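Cuaderno de taller, 6 de enero de 2019

Sigo con lo de ordenar el menaje por símbolos. La idea salió de Catia, que se quejaba de que las etiquetas escritas se despegan con el vapor y de que la mitad de la gente del turno no las lee. Probamos con dibujos negros directamente sobre el plástico, a rotulador. Nada de números ni de colores por ahora.

Las cubetas son de las color crema, con asas recortadas. Quedaban 4 en el armario y una la dejé aparte para probar disolventes. El rotulador tarda en cubrir y se notan los trazos en el relleno, sobre todo en el círculo. He repasado una vez y lo dejo así. Si alguien tiene una plantilla de triángulo decente, que la traiga.

Reparto provisional: círculo para tazas metálicas, triángulo para tapas. El resto lo decidimos cuando llegue el pedido de Lehtinen. 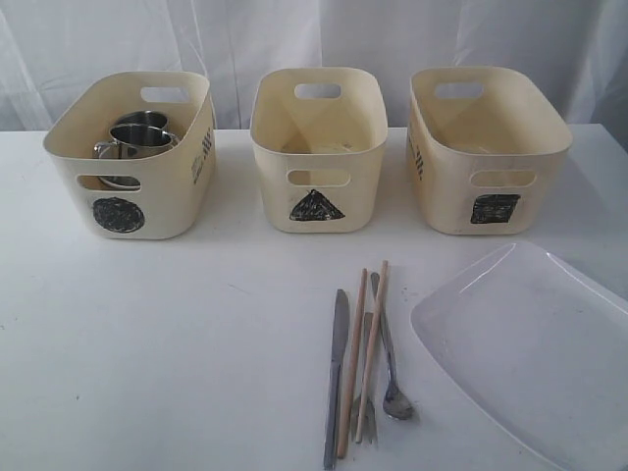

Cubetas sobre la mesa blanca. Las tazas de acero, en la del círculo; la del triángulo, vacía.

Notas de colocación. Si la cubeta va de frente, el símbolo se lee bien. Si se gira un poco todavía se reconoce, pero el círculo me quedó bajo y tirando a la izquierda, y en una balda con reborde se va a tapar. En las próximas, centrar debajo del asa, como el triángulo. Dejar un hueco entre una y otra para meter la mano; pegadas cuesta sacarlas.

Las tazas encajadas una dentro de otra ocupan menos, pero Adalberto Barros prefiere guardarlas sueltas. Lo hablamos el próximo día. Por el asa delantera se ve si hay algo dentro sin tener que bajar la cubeta, cosa que en la balda alta viene bien.

Pendiente:
- Probar si el negro aguanta el lavado. Empezar con 2 ciclos y mirar.
- Pedir las tapas a Rusico. El catálogo de Baststead no trae esta medida.
- Medir otra vez la balda de abajo. Tengo apuntados 114 cm y no me cuadra con el plano.
- Preguntar a Catia si el almacén grande quiere el mismo sistema o espera a junio.

El disolvente de la cubeta de pruebas deja cerco. No usarlo en las buenas.

Compartir 2
Comentarios (4)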